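Filport Kitchen: simulated appliance manipulation episodes

Version notes and data card. Maintained by Sioned Gittins. Last edited 20th October.

Summary

Filport Kitchen contains 3662 simulated episodes of a single arm working with countertop appliances. It was built to test whether a policy trained on short contact segments can be joined to a separate reaching policy without retraining either. The method is called Bowen in the code and in the configuration files.

Contents

Each episode holds rendered colour images, joint positions, gripper opening, the pose of every movable part and a text instruction. Images and state are stored at the same rate and share one time index. Episodes that the physics engine flagged as unstable were removed before numbering, so the numbering has no gaps.

The training split uses 80 kitchen layouts. Cabinet finish, worktop, backsplash and the placing of appliances vary between layouts. The test split, named Sturville, has 1492 episodes in layouts that do not occur in training. It is included in the total given above.

Method

An episode is divided at the point where the gripper first comes within a set distance of the target part. Everything before that point trains the reaching policy. Everything after it trains the contact policy, which sees only a crop near the gripper and the last 5 joint states.

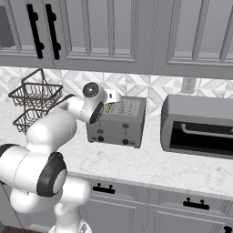 The threshold is measured from the midpoint between the fingertips to the nearest surface of the target part, such as a lever or a door handle. Distance to the appliance body is ignored. An earlier build used the body, and the switch came too soon on wide appliances, leaving the contact policy to cover free-space motion it had rarely seen.

Results

On Sturville, the joined policies complete more episodes than a single policy trained on whole episodes. The gain is largest for levers and close to nil for doors. Control knobs remain the weakest group under both set-ups: the fingers often close off-centre and slip when the wrist turns.

Known problems

Toaster levers have no latch in the May build. They spring back when released, and success is scored on the lowest position reached.

Reflections in dark glass are approximate and should not be used to train depth models.

Instructions were written from templates and contain little variety in wording.

No transfer to a physical arm has been tested.

Loading

Run the loader in the Pusudham folder with the split name as its only argument. Older loaders read the gripper opening with the wrong sign and should be deleted.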